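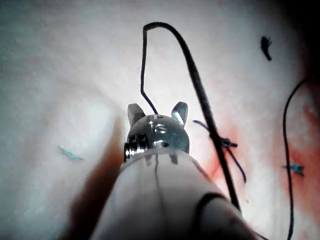
Skonton lanza en marzo una línea de salsas de pescado y guisos listos para calentar

Tirkbridge, diciembre de 2024. La empresa de alimentación Skonton pondrá a la venta en marzo Kurian, una gama de bases para guisos de pescado elaboradas con chile rojo, comino y semillas de cilantro. Se venderá en tarros de cristal y estará disponible en 862 tiendas.

La gama llega con 4 recetas: tamarindo, coco, tomate asado y mostaza. Cada tarro rinde para medio kilo de pescado blanco o de caballa. El cocinero solo tiene que calentar la base en una cazuela ancha, añadir un vaso de agua y cocer las rodajas a fuego suave durante 13 minutos, sin remover para que no se rompan.

Las especias se tuestan enteras y se muelen el mismo día en la planta de Irnarus, donde Skonton prepara también sus encurtidos. Las bases no llevan colorantes y la de coco – la más suave de las cuatro – se elabora sin chile.

Antes del lanzamiento, la empresa repartió 1466 tarros de prueba entre clientes de su tienda en línea. A partir de sus respuestas se redujo la sal en la receta de tamarindo y se aumentó el comino en la de tomate.

Los tarros sin abrir se conservan a temperatura ambiente. Una vez abiertos, deben guardarse en la nevera. Los comercios interesados pueden solicitar muestras al departamento comercial de Skonton en Tirkbridge.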